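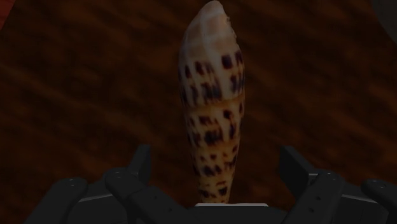 ¿Cuántos intentos de agarre válidos ha registrado la célula en este periodo?

La célula simulada ha registrado 2.360 intentos válidos, todos posteriores a la corrección del sistema de referencia de la pinza que se describe en el apartado 2.

Proyecto Stirna. Informe de avance para Sukberg
Célula de manipulación simulada Nikora
Fecha: 2021-02-11
Responsable: Divya Hegde

1. Objeto del informe

El informe cubre la puesta a punto de la célula Nikora desde la entrega anterior. Recoge el estado de la configuración, las averías encontradas, las tareas de mantenimiento que se han fijado y lo que queda pendiente. Los resultados de aprendizaje se entregan por separado, según lo acordado con Sukberg, y aquí solo se citan cuando afectan al funcionamiento de la célula.

La célula se ejecuta por completo en simulación. Cuando se habla de mover, calibrar o montar algo, se trata de cambios en los ficheros de escena o en los parámetros del simulador.

2. Corrección del sistema de referencia de la pinza

En enero se detectó que la posición de la pinza que llegaba al controlador no coincidía con la del modelo visual. El desfase era de 15 mm en la dirección de aproximación. Con objetos anchos apenas se notaba. Con la caracola, que se estrecha hacia un extremo, los dedos cerraban demasiado cerca de la punta y la pieza giraba o se escapaba.

El origen estaba en una transformación duplicada. El fichero del brazo ya incluía el desplazamiento de la brida, y el fichero de la pinza lo volvía a aplicar. Se eliminó la segunda definición y se añadió una comprobación al arranque: la célula lleva el brazo a una postura fija, compara la posición calculada con la del modelo visual y se detiene si la diferencia supera la tolerancia. La comprobación tarda pocos segundos y queda anotada en el registro de cada sesión.

Todos los intentos anteriores a la corrección se han retirado del conjunto de datos. Se conservan en un directorio aparte por si Ong quiere revisarlos, pero no cuentan en ninguna cifra de este informe.

3. Disposición de la célula

El brazo está montado sobre una mesa oscura, separada de la mesa de madera donde se colocan los objetos. En la versión anterior las dos superficies formaban un solo cuerpo de colisión. Era cómodo para empezar, pero cualquier ajuste de altura en la zona de trabajo arrastraba también la base del brazo y obligaba a recalcular la postura de reposo.

Ahora cada mesa tiene su propio cuerpo y su propia entrada en el fichero de escena. La postura de reposo se ha redefinido con la pinza en alto y los dedos separados, lejos de los objetos, y todas las secuencias empiezan y terminan en ella.

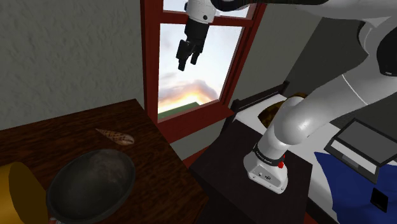

El cambio tuvo una consecuencia que no estaba prevista. Al separar los cuerpos, el planificador dejó de considerar ocupado el hueco entre las dos mesas y empezó a proponer trayectorias que bajaban el codo por esa zona. Algunas terminaban en contacto con el canto de la mesa de madera. Se ha añadido un volumen prohibido invisible que cubre el hueco, con un margen de 50 mm a cada lado. Desde entonces no se ha registrado ningún contacto de ese tipo.

También se revisaron las mallas de colisión de los objetos. La del cuenco era una envolvente convexa cerrada, de modo que nada podía entrar en él. Se ha sustituido por una descomposición en varias piezas. La de la caracola se ha rehecho a partir de la malla visual, con menos caras, y ya no presenta el temblor que aparecía al dejarla apoyada.

4. Parámetros de contacto

El coeficiente de fricción de las yemas estaba fijado en un valor muy alto, heredado de una configuración de pruebas. Los agarres salían bien incluso cuando los dedos tocaban la pieza por una arista. Divya Hegde lo bajó por pasos, repitiendo una tanda de 30 agarres en cada valor, hasta encontrar el punto en que los agarres mal centrados empezaban a fallar. Ese es el valor que ha quedado en la configuración.

La tasa de éxito ha bajado respecto al informe anterior. Es un efecto esperado de este cambio y del apartado 2, y la cifra anterior no debe usarse como referencia.

La velocidad de cierre de la pinza se ha reducido en el último tramo. Antes, el primer dedo en tocar empujaba la pieza contra el otro y la desplazaba sobre la mesa. Queda por decidir si la misma velocidad sirve para todos los objetos o si conviene una por categoría. Hay argumentos para las dos opciones y todavía pocos datos.

5. Mantenimiento

Se ha dejado por escrito un procedimiento corto, que sigue la persona que abre la sesión:

Arrancar la célula con la escena de referencia y esperar al resultado de la comprobación de la pinza.
Ejecutar la secuencia de reposo completa, con vuelta al inicio.
Revisar en el registro los avisos de penetración entre cuerpos.
Anotar la versión del simulador y la del fichero de escena.

Los cambios en el fichero de escena pasan por revisión de una segunda persona. La transformación duplicada entró en una modificación que nadie más había leído, y el error habría sido fácil de ver con los dos ficheros abiertos.

Las copias de seguridad de los registros se hacen al cierre de cada sesión. Hubo una pérdida parcial en enero por falta de espacio en disco. Afectó a intentos que luego se retiraron de todos modos.

6. Incidencias abiertas

La iluminación de la escena da zonas muy oscuras en la vista cercana a la pinza. El negro de los dedos se confunde con el fondo y la segmentación falla en una parte de las imágenes. Se está probando una luz de relleno débil.

El reinicio de los objetos deja a veces la caracola en equilibrio sobre el borde del cuenco. El intento se descarta de forma automática, con la pérdida de tiempo correspondiente. Falta escribir la regla que impida esa colocación inicial.

El simulador se cierra sin mensaje de error tras sesiones muy largas. No se ha podido reproducir a voluntad. Se sospecha de la memoria reservada para las texturas, y entretanto las sesiones se parten en dos.

7. Trabajo previsto para el próximo periodo

Cerrar la regla de colocación inicial y la luz de relleno. Decidir la velocidad de cierre. Repetir la tanda de fricción con el resto de los objetos de la mesa. Entregar a Ong el fichero de escena congelado, con su registro de cambios, para que pueda montar la célula en sus propios equipos y comprobar que obtiene las mismas posturas.

No se solicita ampliación de plazo ni de presupuesto. La única petición a Sukberg es que confirme si el directorio de intentos retirados debe conservarse hasta el final del proyecto o puede borrarse después de la revisión de Ong.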